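Home | Latest | Appointments | Civil service prep | Archive | Subscribe

Filed under: Public life, Who's in and who's out

The embassy job that suddenly matters again

May 9, 2022

I've been writing this newsletter long enough to know that a story about a diplomatic posting gets opened by about half as many of you as a story about a minister. So thank you for clicking! I do think this one's worth a few minutes, especially if you're revising for a current affairs paper.

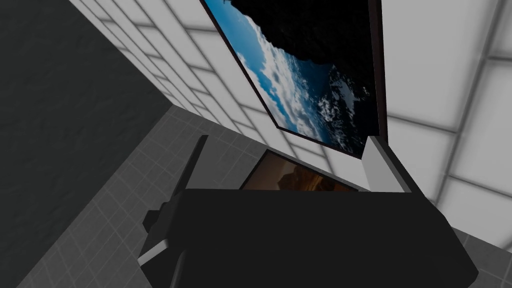

3 min read

Rizk has finally filled its post in Vondari. The chair had been empty since September, and in all that time the mission was run by the deputy, who by most accounts did a perfectly decent job but couldn't sign anything bigger than a stationery order (I exaggerate, but only a bit). The new ambassador presents credentials next month and moves across from the trade desk, where the last big file was the Flukine ferry agreement.

That background tells you a lot. Rizk usually sends career political officers to Vondari, people who've done their time on border talks and treaty wording. Sending somebody from trade is a change, and I read it as a sign that the capital wants the customs deal done before the year is out. Other people I've swapped emails with think I'm reading too much into it and that trade simply had the only senior person free. Fair enough — we'll see.

The numbers are small but they matter locally. The two countries share 315 kilometres of border with just four road crossings, and the busiest of them, at Ciditz, handles 2,000 lorries in a normal week. Drivers there were waiting the best part of two days over the winter. The draft deal would let approved hauliers clear their paperwork before they set off, and at the last update 2,913 firms had applied. 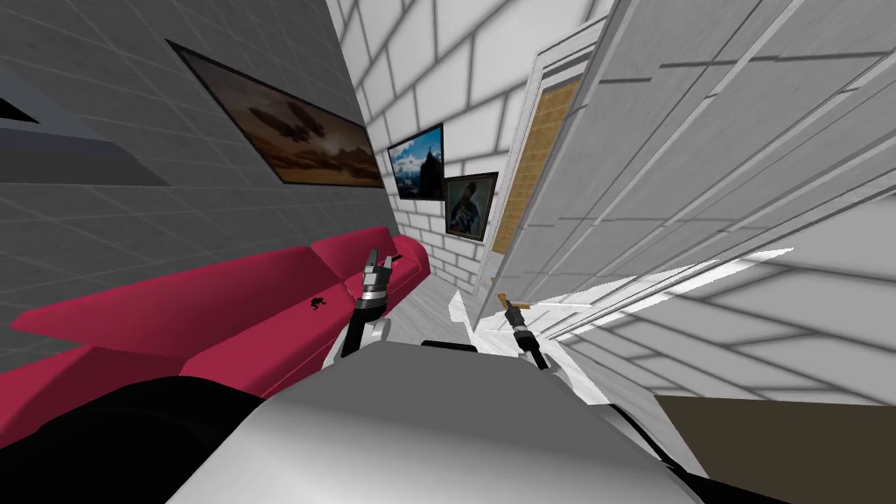
What the ambassador can and can't do

A few of you wrote in after the last issue to ask whether an ambassador has any real say over this kind of thing. On paper, not much. The text is agreed between ministries and then goes to both parliaments. But somebody has to be in the room in Vondari when a clause gets stuck at seven in the evening, and it helps a great deal if that person can ring home and get an answer the same night. A deputy can ring too, of course, they just tend to be put on hold.
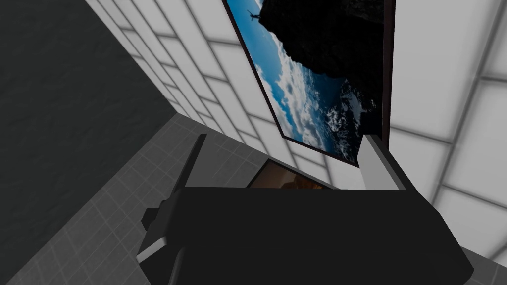 A simulated room, with a black and grey gripper in front.

There's also the consular side, which hardly gets a mention. Rizk wants to open a small office at Ciditz so that people who live near the crossing don't have to travel to the capital for a passport. It would cover 200 appointments a week to begin with. Vondari has said yes in principle, then gone quiet about the building, and I'd expect that to be one of the first things on the new ambassador's desk.

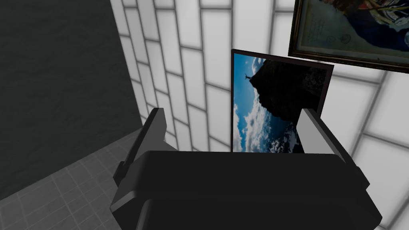

A dark-edged picture frame between the gripper's two fingers.

If you're making notes for an exam, get the order of events straight: nomination by the foreign ministry, agreement from the host country, then credentials. People mix up the last two all the time (I did, in print, and had a very full inbox). Next issue I'll be back on the Flukine council elections, and I'm still working through your questions on upper house seats, so keep them coming.

Contact us | © 2022 | Back to top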